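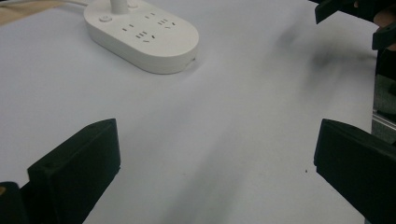 Sisidlow bench gallery: what we're buying, and what it has to fit

Welcome to the gallery page for Sisidlow, our small gripper project at the Rolta workshop in Murkent! We're putting together the equipment list for the next round, and I've been having far too much fun with the spreadsheet, so I thought I'd put the picture and the planning notes together on one page. If you're pricing out a similar table for hand-held grippers, help yourself to whatever is useful.

On the white table
The power strip with its rounded ends, four open outlets on top, and a white plug or cord housing standing up beside the little round button. Black gripper fingers in front, open, and part of a second gripper at the upper right.

I love this view because so much of the shopping list is in it. You get the fingers, the surface, the power and a bit of aluminum rail, and each of those turned into its own line in the budget. The notes below go in that order, more or less.

Fingers
The fingers are where I'd happily spend all the money if you let me. Ours are chunky and black, and the plan is to keep that general shape and order extra sets so a worn one can be swapped during a session. I've put down 6 pairs. That sounded like a lot when I typed it in, but two grippers working the same table go through them faster than one does, and I'd like a pair left in the drawer for trying out different pads.

If you print your own, put the material in the budget and also the time on the machine. We left out the time in our first draft and the whole plan looked wonderfully cheap. Then we added it – still cheap, but a good bit less wonderful. Screws go on the same line. Buy one size if you possibly can, and buy the driver that fits it while you're there.

The surface
I'm a big fan of a plain white working surface. It makes small things easy to find, and it shows up every speck, so you'll be wiping it down more than you expected (I keep a cloth on a hook now). The cost is tiny next to everything else on the list, which makes it the easiest upgrade anybody could suggest.

Our quote request has a replacement covering for two tables, with enough over to redo one of them halfway through the year. Measure the table before you order and then measure how far you want it to hang over. I did only the first part last time, and we ended up with a strip of bare tabletop along the back.

Power
A power strip is a great thing to practice on, by the way! It has a button to aim at, sockets facing different ways, and cords that never lie quite where you'd like. Plugging and unplugging is on the Sisidlow task list, and I've asked for a few strips in different shapes so the practice doesn't all happen on one.

Please keep two lines in your budget for these. One is for strips that get handled as task objects, which we keep dead, and the other is for the strips that actually run your equipment. Ours were lumped together in the old sheet under "electrical, misc." and somebody quite reasonably took the practice ones to plug in a monitor. Colored tape on the cord costs next to nothing, and I've added a roll.

Count your outlets while you're at it. Chargers are the part that surprised me: every battery pack wants its own, and the bulky ones cover the socket next door. Short extension leads fix that nicely.

Rails and mounts
Aluminum extrusion is my favorite line on the whole list. You can take a stand apart, move it six inches, put it back together, and be working again before lunch. We're ordering longer lengths this time and cutting them in the shop at Stevens, where there's a proper saw and a bench long enough to hold the stock level.

The lengths themselves are easy to price. The brackets, end caps and sliding nuts are where it creeps up, so I wrote out every joint on paper first and added a bag of spare nuts at the end. The bag of spares is always a good buy.

What it comes to
The parts list adds up to $1691 before shipping. Our limit is $2000, so there's room in there, and I've marked $100 of it for cables, tape, cloths and the other small stuff that gets bought on the way in. Shipping is still an open line, and I'm waiting to hear whether the rails and brackets can travel together.

I didn't put anything down for a second set of chargers. I'd like them, and they're first on the wish list if shipping comes back low.

How we're ordering
Fingers and screws go first. They take the longest to arrive and everything else can be set up while we wait. Rails next, so that the cutting at Stevens can be done in one visit. The table covering and practice strips can come whenever, and I'll probably order those together in March.

When a box arrives, open it the same day and check it against the list. I know, it's very tempting to leave it under the table with the others. Last year we found a missing bracket weeks after delivery, and by then it was easier to buy one than to argue.

Things still undecided
Whether to buy softer pads for the finger faces or make them. I've priced both and the bought ones are nicer, but the homemade ones can be any thickness we like.

Whether both tables should be the same height. I say yes. The other opinion in the workshop is that a lower one is kinder on the arms when you've held a gripper up all morning, and after a long stretch on it myself I'm starting to come around!

Whether to store the grippers flat or hang them up. Hanging needs a rail and four hooks, and flat needs a shelf we don't have. Leaning toward hooks.

If you've built a table like this and found a good source for short extension leads, please write to the Rolta workshop – I have room for them on the list and would love to get them in before the order goes out.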